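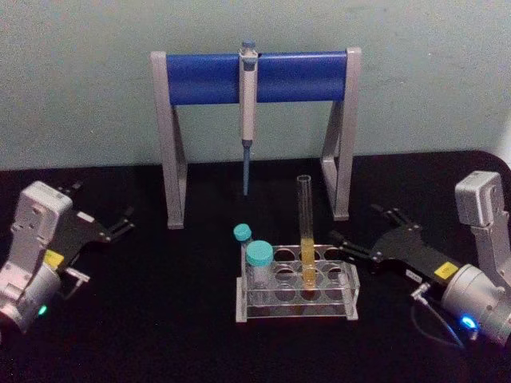
Posted in: Bench Talk > Pipettes & Glassware

Trudy, yes, do it! I moved my pipettes onto a hanging stand in May and I love it. Mine stays at the back of the bench with the clear acrylic rack in front, so the tubes are right where my hand comes down. I keep the screw-cap vials on the left and whatever I'm sampling from on the right - so much less reaching across things!

Riku has 9 people sharing his bench in Suva and he swears by the same layout.

Ayane

Trudy Katene wrote:
> Does anyone hang their pipettes? Ours live in a drawer and I spent 30 minutes
> on Saturday hunting for two of them.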